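# Black fabric, finally

24/04/2023

I finished the black pants! They have been sitting in the blue tub under my sewing table since September, cut out and pinned and completely ignored, and this weekend I got them out and just kept going until there was a hem on both legs. I'm wearing them right now, with a fair amount of cat hair on the left knee.

If you've been reading for a while you know I'm a print person. My closet is lemons and stripes and one very loud shirt with herons on it. Black always felt like the fabric you bought for a funeral or a choir concert. Then last summer I stopped at the Soler outlet in Grurkberg (the one behind the garden center, with the terrible parking) and there was a whole wall of black. Shiny black, fuzzy black, black that was really navy once you got it over to the window. I stood there petting bolts for most of an hour.

The one I took home was the end of a roll, 69 inches wide, so I could lay both legs side by side with room left over for pockets. It's a medium weight twill with a tiny bit of stretch, and the drape is gorgeous. It folds softly and then falls straight again when you let go. I've never had a fabric hang like that off my own table.

## Cutting it

Okay, so the hard part of black is that you can't see anything. Chalk was great for the first ten minutes and then it had rubbed off onto my sleeve. The wax stuff stayed put but left a shine I didn't love. What I ended up doing was thread tracing every dart and notch in bright orange, which sounds fussy and is fussy, but I put on a podcast and it went by fast. Pulling all that orange out at the end was so satisfying.

Light matters more than the marking, I think. I dragged the floor lamp over and set it down low, off to the side, so the light skimmed across the cloth. Suddenly every crease showed up, and so did the right side and the wrong side, which I had been guessing at. (I guessed wrong on one back pocket. It's staying that way.)

Prewash it, please! I ran mine at 40 degrees with nothing else in the machine and the rinse water was still gray. I did it a second time and it came out much clearer. I also tossed a scrap in a jar of warm water with a bit of white cotton overnight, and the cotton came out clean, so I've been brave about sitting on my friend's cream couch.

## The pattern

I used the Sindovel wide leg, view B, which has a flat front and elastic across the back. It's drafted for someone taller than me, so I took 5 inches off at the lengthen/shorten line and then chickened out and left an extra deep hem in case I'd overdone it. I hadn't. The deep hem turned out to be my favorite part of the whole thing, because the weight of it pulls the leg down into one long smooth line and it swings a little when I walk.

The crotch curve took two tries. On the first one the fabric pooled under my hip in a sad little bag whenever I stood with my weight on one side, and I spent a long time in front of the hall mirror doing slow side steps to work out where it was coming from. Scooping the back curve by a finger's width fixed nearly all of it. There are still a few soft folds up by the thigh, and I've decided pants are allowed to have those. I went and looked at every pair of store bought ones I own and they all do it too.

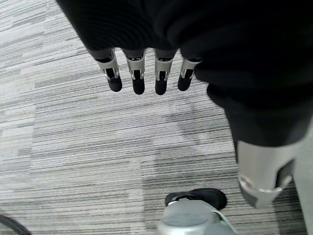 The other thing I changed was the waistband. The pattern wants you to topstitch it down from the front, and on black I could not keep that line straight to save my life, so I stitched in the ditch and caught the back by hand while watching a baking show. It took the entire episode. It looks so neat inside that I've been flipping it down to show people who did not ask.

Thread: I started with a spool of regular all-purpose black and it looked brownish against the twill in daylight. Who knew there were so many blacks! The Ruvham one in the tall spool matched perfectly, and it didn't shed lint into the bobbin case the way the cheap one does. I went down to a fresh stretch needle too, after the old one skipped all the way up the inseam.

## Keeping it black

So far I'm washing them cold, inside out, and hanging them by the hems to dry in the bathroom. No dryer. I've got the lint roller on a hook by the front door now, and I use it maybe twice as often as I'd like. If anyone has a trick for cat hair on twill, I would love to hear it. A damp rubber glove works pretty well, but then you're standing in your entryway in one rubber glove.

My little sewing app, which counts pages viewed on here, says 3,583 people have looked at the heron shirt post. I have no idea who you all are, but hello! I hope you like pants.

There's enough twill left for a short skirt or a long apron. I'm leaning apron, with big square pockets and ties that wrap around to the front, and this time I'm checking the right side of the pockets before I sew them on. I cut the ties last night.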